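Striped carpet

Striped carpet is a floor covering whose pattern is made up of parallel bands of differing colour, shade or pile height. It is made both as broadloom, sold from a roll, and as tiles, and is found in houses, offices, corridors, schools and waiting rooms. The term is normally kept for carpets in which the stripe is part of the manufactured fabric; plain carpets that show bands through vacuuming or wear are described as "shaded" or "tracked".

Construction

In woven striped carpet the pattern is set in the warp. Coloured yarns are arranged in order before weaving begins, and the stripe runs the length of the roll. Flatwoven types have no pile and show the sharpest edges between bands. In Wilton and similar weaves the yarn is raised into loops or cut tufts, which softens the edge slightly.

Tufted carpet is made by stitching yarn through a backing cloth with a row of needles. Stripes are produced by threading the needles with different yarns, or by altering the height of the loops so that ridges and channels form in a single colour. Carpets of the second kind are sometimes sold as "corded" or "ribbed", and the trade does not always separate them from true stripes.

Wool, nylon and polypropylene are the usual fibres. Wool takes dye well and recovers from pressure, while polypropylene is coloured before it is spun and so resists fading and most household stains. Blends of wool with a small share of nylon are common on stairs.

Colour and scale

Narrow stripes in close shades, particularly greys, are read from standing height as a single tone with a light texture. They are widely chosen for work areas, where they hide lint and small marks better than a plain carpet does. Broad stripes in contrasting colours remain distinct at a distance and are used mainly on stairs and landings. 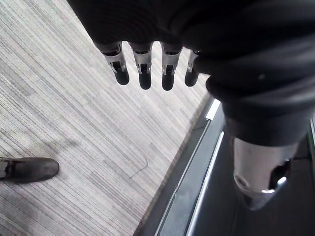 The direction of the stripe affects the apparent shape of a room. Bands laid along the longer wall draw the eye down its length; bands laid across a narrow room tend to make it look wider. In most houses the choice is also governed by the width of the roll, as a broadloom stripe can be turned only if the extra seams are acceptable. Fitters generally advise that the stripe should run away from the main doorway, although this is a matter of custom and is often ignored in square rooms.

Laying

Striped carpet is less forgiving than plain carpet during fitting. A wall that is slightly out of true will show as a wedge against the nearest band, and uneven stretching produces a visible bow. The usual practice is to set a straight line from the most noticeable wall and to let any error fall beneath furniture. Seams are placed between two bands wherever possible.

Carpet tiles may be laid with all the stripes in one direction or with each tile turned a quarter from its neighbour, which gives a chequered effect. A third method, random laying, is suited to irregular stripes and allows a worn tile to be replaced without an obvious patch.

Manufacture and trade

Among smaller makers, the Tarner mill was known for narrow corded stripes in undyed and grey wool. Its surviving pattern book lists 269 stripe arrangements, many of them differing only in the width of one band. The book was indexed by the textile historian Folasade Etim, who divided the patterns into stair, passage and room stripes according to the mill's own order notes. Roughly 4,000 sample cuttings are kept with it, most of them unlabelled.

The Ogbonna range, introduced later, was sold only in tile form – its stripes were printed on to a pale loop pile. The Purilis range used solution-dyed yarn and was aimed at offices.

Care

Regular vacuuming along the line of the stripe is recommended for cut pile. Loop pile may be cleaned in any direction, but a rotating brush should be raised or switched off, as it can catch and pull a loop; a pulled loop in a striped carpet may leave a line running some distance along the band. Loose ends should be trimmed level with the pile and never drawn out.

Spills are blotted from the outer edge inwards. Strong contrasts, such as red beside cream, should be tested for colour bleeding before any wet cleaning.

See also

Carpet tile
Flatweave
Stair runner
Underlay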